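The Case for Leaving the Tape Up

My neighbor Imre Barta has been about to paint his hallway for 127 days. I know the number because he knows the number. He told it to me over the fence the way other men tell you their cholesterol.

The tape went up first, as it does. He ran it along the baseboards, around the light switches, up one side of the door frame and down the other. Then his sister came to stay, and then the weather was too damp for paint, and then it was too nice to be indoors. The hallway now has a trim of blue that guests compliment. Verena Zaugg from across the street asked him where he'd found that color and he told her it was Scandinavian.

I would like to defend Imre, partly out of friendship and partly because my own bathroom has been in the same condition since November.

There is a large industry devoted to making us finish things. I have read some of its books, or the first half of them. They tell you to break the job into small pieces, to reward yourself, to picture the finished room. I can picture the finished room very well. That's the trouble. Once I've pictured it I feel I've had most of the benefit, and I go and make a sandwich.

The people who write these books seem to think an unfinished job is a weight on the mind. Mine has never weighed much. A taped-up bathroom is a bathroom with prospects. It might be sage green. It might be that dark, moody blue that looks so good in magazines and like the inside of a mailbox everywhere else. As long as I don't open a can, I have not yet chosen wrong, and I've chosen wrong often enough to know what that costs. The last time it cost me $378, with the primer, and we lived inside the result for four years. It was called Mirdale. On the card it was a soft, misty gray. On four walls it was the color of a dentist's apology.

My wife, Ursina, takes a different view. She finishes things. She finishes library books and jars of mustard. She once finished a jigsaw puzzle that belonged to somebody else, at a party, while people were trying to talk to her. She has pointed out that painter's tape is meant to come off within a couple of weeks, and that the longer it stays the more of the wall it plans to take along. I've told her this is another argument for leaving it where it is.

She also keeps a list on the refrigerator. At last reading it had 33 items, and I noticed that "make list of house jobs" was one of them, crossed out. I think that's cheating, but I admire it.

What bothers me about the finishers is how short their pleasure is. Ursina gets perhaps an evening out of a completed job. She stands in the doorway with her arms folded, looks at the thing, says "well," and by breakfast she's eyeing the gutters. Imre has had 127 days out of his hallway and hasn't dipped a brush. He talks about it with real warmth. He has opinions on rollers. If you measured a project by hours of conversation per gallon, he'd be ahead of everyone on the street, and he'd be dividing by zero, which I'm told puts him beyond the reach of arithmetic.

I'll grant that the system has limits. I wouldn't want it from a surgeon, or from whoever is in charge of the bridge on Route 4. There are jobs that should be carried through to the end by someone like my wife. A hallway isn't one of them, and neither is the inside of a closet.
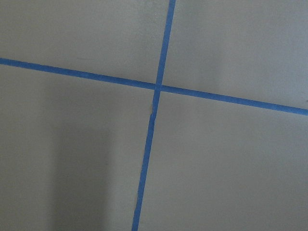 Imre, for his part, says he'll start when his sister goes home. I asked when that would be. He looked happier than I've seen him in weeks and said she was thinking of staying through the spring.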